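Sorting sterile pouches for a first aid room – which numbers matter?

Posted in Supplies and Storage, March 12, 2023

Got put in charge of the supply shelf at our sports club. Masks, gauze, syringes, little sealed pouches, all mixed up in one big drawer. I want to split it into bins so people can grab stuff fast. Problem is the pouches. Half the print is German, there's a barcode AND a square code, and more than one date-looking thing. Which one do I sort by? Also does a crease in the pouch mean I toss it? Some of mine are pretty crumpled from the drawer. Have 34 of them to get thru before the season opens.
– Flynn Hoani

OK a few things. Bins first. Open top, one kind of item per bin, don't mix. Masks can stack, sealed packages go flat. Blue plastic ones work fine, we have the Pletetti ones at Nollbridge but any will do. Set them in a row and do your sorting on a clear surface next to them, a flat sheet of cardboard is good.

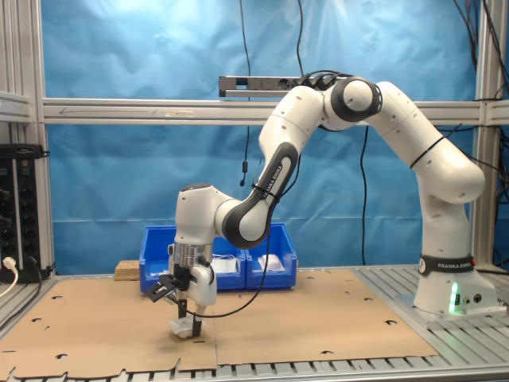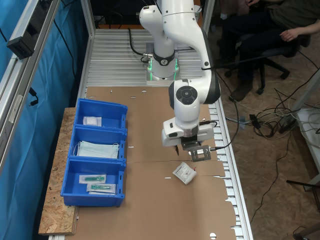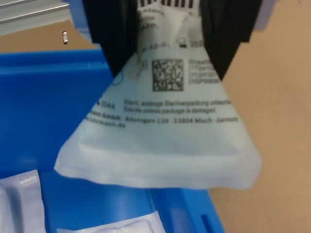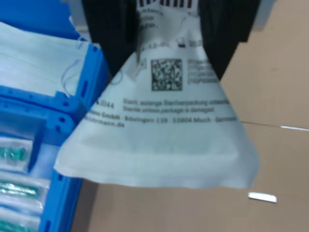 Photos: Ingvild Ekström / Nollbridge

Second one has the bins, masks in the middle. Last two are the pouch print up close, German line and then the same thing in English, "Sterile unless package is damaged".

Now the codes. The square thing is a data matrix. Next to it you often get short lines starting with numbers in brackets. Those tell you what each line is:
(01) product identifier
(17) expiry date
(11) production date
(10) lot number
So (17) is the one you sort by. Year first, then month, then day, so 230900 would be September 2023 with no day given. Don't go by any old date on the front, there's a symbol for each. Hourglass = use by. Little factory = when it was made. People mix those up constantly and throw out good stock, or worse keep the old stuff.

Soonest expiry in front. New ones go in behind. Write the earliest date on a bit of tape on the bin so you dont have to dig.

Creases – a soft fold isn't automatically a problem but look at it hard. Pinholes, a tear, a seal lifting at the edge, water stains, it goes. If you can't tell, it goes. And stop cramming them in a drawer, thats where the creases come from.
– Ingvild Ekström

just use your phone, lots of the free scanner apps read the square code. mine gives the whole string in one go and you pick out the date. wont read if the pouch is wrinkled over the code tho, flatten it gently first
– Govix

Agree with Ingvild on the hourglass. One thing to add, keep the lot numbers on a list somewhere. We had a recall on lot 2291 and had to pull every single packet out to check. Took all evening. Also don't put rubber bands around the pouches, they dent the seal.
– Onyeka

Thanks all. Was sorting by the factory date, oops. Starting over tonight with four bins and some tape.
– Flynn Hoani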